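Give the Front Yard Back to the Gravel People

I have now spent two summers looking at other people's front yards with the kind of attention I used to save for menus, and I've come to an opinion that is going to annoy half my street. Plain decomposed granite, the crunchy tan stuff you see on park paths, is the best thing you can put in front of an ordinary house in a dry place. Better than sod, better than river rock, and yes, better than the pavers everybody is so excited about!

I'll tell you how I got here. Our lawn in Hirnholm was 60 feet wide and it looked good for maybe six weeks in spring. The rest of the year it was a patchwork of straw and dandelions with one bright green stripe where the sprinkler overlapped itself. I overseeded it. I aerated it (rented the machine, hurt my back, returned the machine). I bought a bag of something that smelled like a fish market. In January I finally gave up and started calling landscapers.

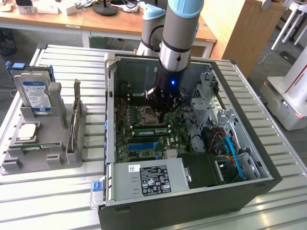

What does it take to get rid of a tired lawn before you put gravel down?
You cut the turf out with a sod cutter, take the roots with it, level the soil, and pack it firm before any stone arrives.

The first company I called was Clidetti, and the man who came out wanted to sell me pavers. Lovely pavers, too, big charcoal slabs with tidy joints. The quote for the whole front was so high that I laughed, and then felt bad about laughing, and then offered him a lemonade. Pavers are great under a table and chairs. Spread over an entire front yard they look like the entrance to a dental office, and in August you could fry an egg out there.

River rock is the other thing people push on you. I have nothing against a river rock. But have you ever tried to get maple leaves out of a bed of them? My neighbors across the way have been at it for years with a leaf blower, and all they do is move the leaves from the left side of the rocks to the right side of the rocks. You can't rake it, you can't walk on it in decent shoes, and a wheelbarrow just sinks and sulks.

Decomposed granite you can walk on, rake, sweep, and roll a trash can across. It's soft on the eyes in strong sun. It drains well if it's put down in thin layers over a proper base, and a plant looks terrific coming up out of it. We put in sage, a couple of clumps of blue fescue, some yarrow, and one desert willow that I fuss over like a baby. Everything runs off a drip line on a timer, and I've stopped dragging hoses around in my bathrobe, for which I'm sure the street is grateful.

Now the complaints, which I've heard plenty of. It tracks into the house. Yes, it does! Get a real doormat, a coarse one, and leave a strip of something solid between the gravel and your front step. We used a row of old brick. It washes out on a slope, and that's true too, so if your yard tips toward the road you'll want the stabilized kind or a low edge of steel to hold it. And weeds come up. Weeds come up in everything. I pull them after rain while the coffee is brewing, and I don't miss mowing one bit.

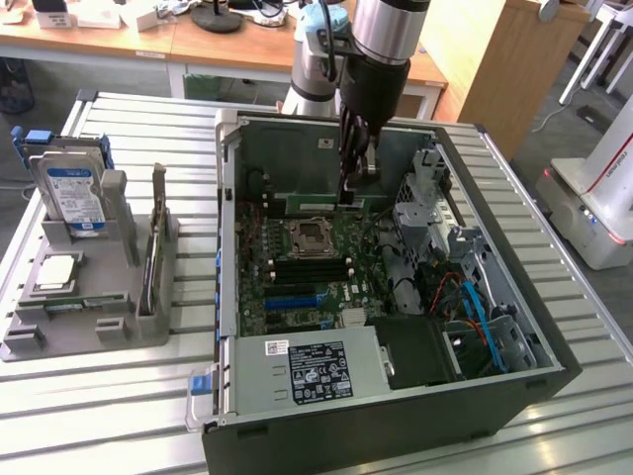 Open tower case on a slatted table, with a green motherboard inside.

The one I have less patience for is "it looks unfinished." My friends over on Genance Road said that about ours the week it went in, when the plants were the size of teacups. Of course it looked unfinished. It was a baby garden. A lawn looks finished the day they unroll it and goes downhill from there, and a gravel garden does the reverse, so you have to be willing to look a little silly for a season. By the second spring the yarrow had filled in and people were slowing down their cars.

If you do it, please don't skimp on depth, and please don't put plastic sheeting underneath. Water sits on it and the whole thing goes to mush at the edges. Ask for samples, too. The yard at Hlongwane Stone let me take home a bucket of each color, and I'm so glad, as the one I'd picked under their lights turned out pink as a ham next to our siding.

Our homeowners' group still has a line in the rules about keeping "green turf in good condition," and I intend to keep grumbling about it at every meeting until it goes. Come by and walk on ours if you're on the fence. Wear whatever shoes you like.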